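Bidness Temperiergerät im Test: lohnt sich das für Pralinen zu Hause?

Seit drei Monaten steht jetzt das kleine Temperiergerät von Bidness bei mir in der Küche, und weil mich nach dem letzten Beitrag so viele danach gefragt haben, kommt endlich der ausführliche Bericht. Vorab: Ich habe es selbst bezahlt, 498 Euro, und ja, da habe ich erst mal geschluckt. Für das Geld bekommt man ziemlich viel gute Kuvertüre!

Zu meiner Ausgangslage. Ich mache Pralinen seit etlichen Jahren, fast immer zum Verschenken, und bisher habe ich über dem Wasserbad geschmolzen und dann auf der Marmorplatte tabliert. Das klappt im Winter wunderbar. Im August klappt es bei mir unterm Dach überhaupt nicht, da wird die Platte nicht mehr kühl genug und die Überzüge bekommen diese grauen Schlieren, die man so gar nicht sehen will. Den Anstoß gab am Ende eine ganze Ladung Kardamomtrüffel, die aussah wie frisch aus dem Baukalk gezogen (geschmeckt haben sie, immerhin).

Ausgepackt ist das Gerät schnell. Wanne, Sockel, Deckel, ein Schaber aus Silikon, dazu eine Anleitung, bei der die deutsche Übersetzung an zwei Stellen wirklich abenteuerlich ist. „Die Masse freundlich drehen lassen“ – gut, mache ich. Die Wanne fasst laut Hersteller drei Kilo, ich würde aber nicht über zweieinhalb gehen, sonst schwappt es beim Eintauchen über den Rand und läuft in die Fuge zwischen Wanne und Sockel. Und diese Fuge sauber zu kriegen ist wirklich kein Spaß, ich stehe da jedes Mal mit dem Zahnstocher.

Bedient wird alles über ein Drehrad und drei Programme: zartbitter, Vollmilch, weiß. Ich hatte damit gerechnet, dass ich die Programme nach einer Woche links liegen lasse und alles von Hand einstelle. Bei der zartbitteren Kuvertüre von Hawthorne, die ich am liebsten nehme, passt das Programm aber auf Anhieb, schöner Glanz, sauberer Bruch, und aus den Polycarbonatformen fällt alles beim ersten Klopfen heraus. Bei Vollmilch gehe ich ein halbes Grad runter. Weiße Schokolade ist die Diva, die sie immer war, da rühre ich zwischendurch viel und habe trotzdem manchmal Klümpchen am Wannenrand.

Was mich stört, ist die Lautstärke. Der Lüfter läuft beim Abkühlen durchgehend, und das ist kein leises Säuseln, eher ein Föhn auf kleiner Stufe. Telefonieren daneben kann man vergessen. Ein komplettes Programm mit einem Kilo Zartbitter dauert bei mir 74 Minuten, in der Zeit mache ich die Füllungen, von daher geht das in Ordnung. Wer mal eben zwanzig Pralinen überziehen will, ist mit Schüssel und Thermometer trotzdem schneller fertig.

Dann noch der Vergleich, nach dem Dimas Yusof in den Kommentaren gefragt hat. Er überlegt, gleich das große Modell von Borer zu nehmen, das mit dem Rührarm. Ich durfte daran einen Nachmittag lang arbeiten, bei Tyyne Partanen im Kurs, und das ist natürlich eine andere Liga: Es rührt selbst, es hält die Temperatur über Stunden auf den Strich genau, und die Wanne lässt sich mit einem Griff herausheben. Kostet aber auch 1.652 Euro und braucht so viel Platz wie eine Mikrowelle. Für jemanden, der auf dem Markt verkauft, würde ich sagen: machen. Für meine Küche wäre es Quatsch.

Tyyne hat mir übrigens noch einen Tipp mitgegeben, den ich seitdem jedes Mal benutze: die Formen vor dem Gießen kurz mit Watte auspolieren und dann neben das laufende Gerät stellen. Sie nehmen dort ein bisschen Wärme an und die Schokolade zieht gleichmäßiger an. Bei den Halbkugeln sieht man den Unterschied sofort!

Ein Wort zum Kundendienst, weil mir der Deckel nach ein paar Wochen am Scharnier gerissen ist. Ich habe bei Tilbridge bestellt, dort eine Mail mit Foto hingeschickt und ohne Diskussion einen neuen Deckel bekommen. Der ist baugleich, also mal sehen, wie lange er hält. Ich mache ihn jetzt immer mit beiden Händen auf.

Würde ich das Gerät wieder kaufen? Ja, aber ich würde auf ein Angebot warten. Von mir gibt es vier von fünf Trüffeln, den Abzug teilen sich Lüfter und Fuge. Nächstes Mal zeige ich euch die Passionsfruchtganache, die beim Testen nebenbei entstanden ist – die ist so gut geworden, dass ich sie schon zweimal nachmachen musste.

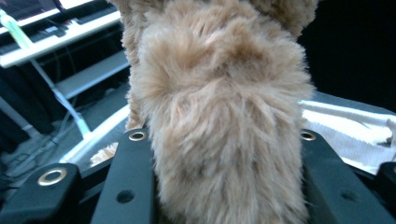
Zotteliger Plüsch in Creme und Karamell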